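News from the Iltgate Reading Room

Swap table comes back in October

The swap table at the spring open day was so well visited that we will have it again in October. For those who missed it, the idea is simple. You bring small things from home that are still good but that you do not need, and you take home something that another person has brought. No money changes hands, and it is not necessary to bring the same number of things as you take.

Ohemaa Agbeko, who had the idea, knew such tables from the town of Vonby, where she lived before. There they put the table in the entrance of the library, and people stop on their way to return books. We will do the same, because the back room is needed for the language evenings.

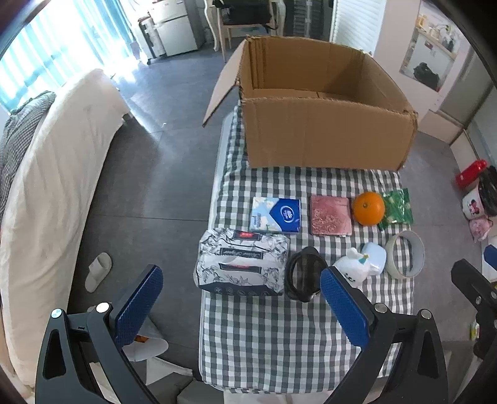

What to bring

Small household things are best: cards, stationery, unopened packets of tissues, tea, sewing things, puzzles with all their pieces. Fruit from your own garden is also welcome, if you bring it on the same day. Please leave clothes and electrical things at home this time. In the spring we had two bags of winter coats and one lamp without a plug, and Cyril Wragg had to drive them away in his own car.

Books can go on the swap table too, but only one for each visitor. We already have 297 books waiting in the corridor for a new owner, and the shelf there - as many of you have noticed - is starting to bend.

How it works

You can leave your things at the front desk from 22nd May. Mansa Ankrah will write your name on a list, only so that we can thank you later. If something is not taken by the end of the day, you may collect it, or we pass it to the Ackah shop on the hill, which has kindly agreed to take what remains.
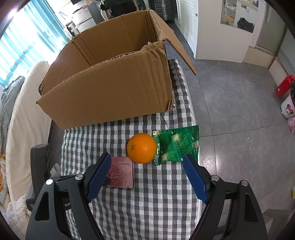 An orange and a pink card on the checkered cloth.

Other news in short

The new carpet in the children's corner is paid for. It cost 2140 in total, of which 300 came from the cake sale and 215 from the members in Gultov. We thank them warmly.

Tõnu Paulauskas is looking for one more person for the language evenings, to talk with beginners for an hour. You do not need to be a teacher. Patience is enough, and I can say as a former beginner that a slow speaker is a great gift.

The reading room will stay open during the painting of the stairs. Please use the side door and mind the bicycles.

Comfort Arthur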